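The Ferry Money

Annick Landry got off the bus at Urkville with one bag and her father's tin box under her arm. The driver asked if someone was meeting her. She said yes, so that he would stop asking, and walked down the hill to the harbour.

It was October and most of the guest houses had shut. The one with a light on was called Chisholm, after the family who built it, and the woman who opened the door wore an apron and had flour up to her elbows. She charged 38 a night with breakfast. Annick paid for one night and was shown a room at the back, over the bins.

She put the tin on the bed and opened it. Inside was 4,000 in old notes, tied with kitchen string, and a piece of paper in her father's writing. It said, "For the ferry. Owed to Chisholm." There was no date on it. He had left Urkville when he was 16 and had never talked about the place, except once, when he said the wind there got into your teeth.

She went down to the kitchen. The woman was rolling out pastry and did not look up.

"Did you ever know a boy called Landry?" Annick asked.

"Which one? There were two."

"The younger one. He went away."

The woman put the rolling pin down and wiped her hands on the apron. She took her time over it. Then she said there was tea in the pot if Annick wanted it, and to mind the dog's bowl.
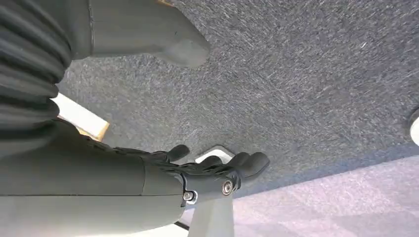
They sat at the end of the table where there was no flour. The woman said her father had run the ferry, a small boat called the Ornivon, which took people over to the island and back. One summer the Landry brothers looked after the ticket hut for him. At the end of the season the cash box was empty and the younger brother was gone.

"My father never went to the police," she said. "He told my mother he'd lent it. She didn't believe him. She didn't speak to the Landrys again, and they lived next door."

"What happened to the other brother?"

"He worked on the boat for nothing, two years. Then my father started paying him, and he stayed on until they sold it. He's buried up by the school."

Annick had not known that her uncle was dead. She had hardly known that she had an uncle. She went up to her room and came back with the tin, and set it down between the cups.

The woman read the piece of paper and turned it over to see if there was anything on the back. She touched the string but did not untie it.

"They stopped taking these notes years ago," she said. "You couldn't buy a loaf with them."

"I could ask at a bank."

"You could."

The dog came in from the yard and lay down under the table. The woman got up, put the pastry in its dish and trimmed round the rim with a knife. She asked how he had died, and Annick told her. It had been his heart, in the car park at work, at ten to six in the morning. He had been early. He was always early.

"He was late for everything when he was a boy," the woman said. "My father used to hold the boat for him."

She put the pie in the oven. Then she took the tin, moved some jars along the shelf over the stove and stood it at the end, next to the salt.

"The path to the school is muddy," she said. "You'll want different shoes. What size are you?"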